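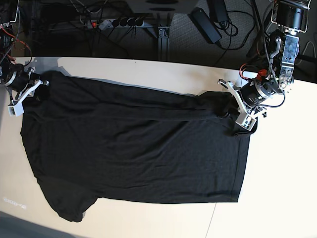
Slide 4. Two arms, one t-shirt

Say up front: same shirt, same table for both gripper sets. Only the fingers changed. Thank Nouhaila Younis (she did the finger redesign).

- Point at the corners. White angular fingers, one corner each, shirt pulled taut along the top edge
- Then the crease under that edge. Ask the room, pull harder or leave it? Wait for a couple answers
- Left-hand pinch, fabric bunched up. Old Skurkari fingers grabbed even more cloth than this, had to regrip alot

Numbers, go slow here:
779 tries with the Skurkari set, 3195 with the new ones. NOT equal, admit it before somebody asks. Dropped corners went from 17 per hundred to under half that. Dont say "solved"

Controller bit, keep short. Drunstead box first, then Quintanilla. Quintanilla smoother on the pull, slower to start up. Both arms have to stop together or the shirt skews. If short on time skip to slide 5

Black fabric = hard on the cameras. Edge of the sleeve gets lost in glare. Furnano camera test is planned for January, no results yet, dont promise

Over 15 min by now? Cut the wiring story

Next: towels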